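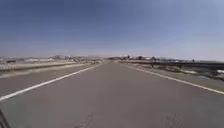
Steel cut oats in the slow cooker - what am I doing wrong?

Posted in Breakfast & Brunch

oatmilly_k
Wed 26 October
OK so I have made these four times now and four times I've had a brown crust welded to the sides and soup in the middle. I'm using 1 cup steel cut oats, 4 cups water, pinch of salt, low for eight hours while I sleep. It's a De Graaf slow cooker, the big oval one my aunt passed down to me. I really want this to work because I leave the house at 5:30 and I am sick of toast. Help please!

brambleporridge
One cup of oats in a big oval is your problem right there. It's spread so thin it cooks in three hours and then just sits there baking. Put the oats and water in a Pyrex bowl, set the bowl inside the crock, and pour water around it until it comes halfway up the sides. Lid on, low, go to bed. I've done it this way since January and haven't scrubbed a crust once.

tinspoon
Seconding the bowl. Mine needs seven hours, but I think my cooker runs hot.

GritsNotOats
I'm going to be the grump and say steel cut oats don't belong in a slow cooker at all. Boil the water at night, dump the oats in, stir for one minute, lid on, turn off the burner. In the morning it's five minutes to warm it up. Better texture too. The all-night stuff tastes like wallpaper paste to me, sorry.

brambleporridge
Well, some of us like wallpaper paste, lol. She said she leaves at 5:30, I wouldn't want to stand at a stove either.

GritsNotOats
Five minutes! You can put your shoes on while it warms up.

oatmilly_k
Ha, you two. I do have a Pyrex bowl that fits, so I'll try that tonight. Can I use milk for part of it or will it curdle? And when do you add fruit?

lemonzest_dee
Milk goes in at the end for me. I tried half and half overnight (half milk, half water, not the cream!) and it got a skin on top and smelled a bit scorched. Coconut milk from a can held up fine though. Dried fruit can go in at the start - apricots get so jammy, it's wonderful - but save fresh fruit for the bowl. Frozen blueberries turned the whole batch gray.

tinspoon
Disagree on the milk, I do 1 cup whole milk to 3 cups water every single week and never had a problem. But I butter the bowl first, so maybe that's it.

lemonzest_dee
Could be! I never butter mine. Or it's that my cooker is an old Ollimik with no real low setting, just "warm" and "volcano."

peppermill_759
Does the brand of oats matter? The store brand ones here are chopped really fine and they go to mush whatever I do.

brambleporridge
It does a little. Finer cut means less time. If yours are really small I'd just do GritsNotOats' pot method (don't tell him I said that).

GritsNotOats
Too late, I saw it.

oatmilly_k
Update! Did the bowl thing, buttered it, all water, handful of chopped apricots. NO CRUST. A little loose on top but I stirred it and it thickened right up by the time I found my keys. Stirred in some milk and brown sugar. The rest is in the fridge in jars and I'm going to try the pot method on Saturday to be fair to everybody.

GritsNotOats
Toast the oats in a little butter before the water goes in. Report back.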